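Berton Technical Institute
Introduction to Robotic Manipulation: Course Handout, Unit 2
Hand-Held Gripper Demonstrations
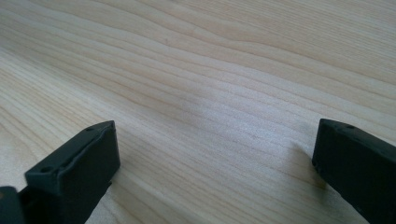
Unit 2 covers the collection of demonstrations with the hand-held gripper and the preparation of those demonstrations for training. Students are expected to have read the Unit 1 handout on camera geometry and to have passed the workshop safety check before attending the first session. Groups that have not passed the check may observe but may not handle equipment.

1. Purpose of the unit

In Unit 1 the arm was moved by commands typed at a workstation. In this unit a person performs the task by hand with the gripper, and the recording is later used to train a controller. The quality of the controller depends heavily on the consistency of the recordings. A student who changes grip, speed or starting position from one attempt to the next will find that the trained arm hesitates at the points where the attempts disagree.

2. Before recording

Each group must complete the following steps at the start of every session.

Check that both fingers open and close freely through their full travel.
Tighten the finger screws by hand. Do not use the powered driver.
Wipe the lens with the cloth supplied.
Record a short clip of the bare work surface with the fingers open, and review it at the workstation.
Enter the session in the group log, with the names of the operator and the observer.

The bare-surface clip is used to judge lighting and finger position before any objects are set out. Glare on the table can hide the edge of a pale object, and the overhead lamps should be adjusted if the reflection falls where the task will take place. The clip is to be kept with the session files and must not be deleted after review.

3. Recording the task

The assigned task is to pick up a block, turn it a quarter turn and set it down inside the marked square. The operator holds the gripper in the dominant hand and keeps the other hand out of view of the camera. Movements should be smooth and somewhat slower than normal reaching. The gripper must be fully open at the start and at the end of each demonstration.

Each group will submit 46 accepted demonstrations. A demonstration is accepted when the block rests entirely inside the square and the observer has signed for it. Attempts in which the block is dropped are to be labeled as failed and stored separately. They will be needed in Unit 3.

Operator and observer exchange roles at the midpoint of the session. Work by a single operator will not be accepted as a group submission.

4. Processing

Recordings are processed with Flovlow, which is installed on all laboratory workstations. The program aligns the video with the finger-width readings and marks any section where tracking was lost. Students should look at every marked section themselves. A brief loss during the approach can usually be repaired by trimming, but a loss while the block is held means that the demonstration must be repeated.

The shared set from the previous course contains 2,827 demonstrations and may be used for comparison. It may not be combined with a group's own recordings in the assessed work.

5. Written report

The report is limited to two pages, excluding figures. It should state the conditions under which the recordings were made, describe any demonstrations that were removed, and compare the behavior of the trained arm with that of the operators. Reports are due by 30/07/2019 and are to be submitted through the course page. Questions about late submission should be addressed in writing to the course instructor, Kendra Sawatzky.

6. Care of equipment

Grippers are to be returned to the Dimitriou Laboratory with the fingers attached and the cable loosely coiled. Cracked fingers must be reported on the day the damage is found. Replacement fingers are printed in the workshop, and a group may need to wait until the next session to receive a pair.

Related items
Unit 1 Handout: Camera Geometry and Calibration
Unit 3 Handout: Learning from Failed Attempts
Workshop Safety Check: Procedure and Sign-Off Sheet
Flovlow Quick Reference for Students
Drenerness Student Robotics Challenge: Entry Rules for October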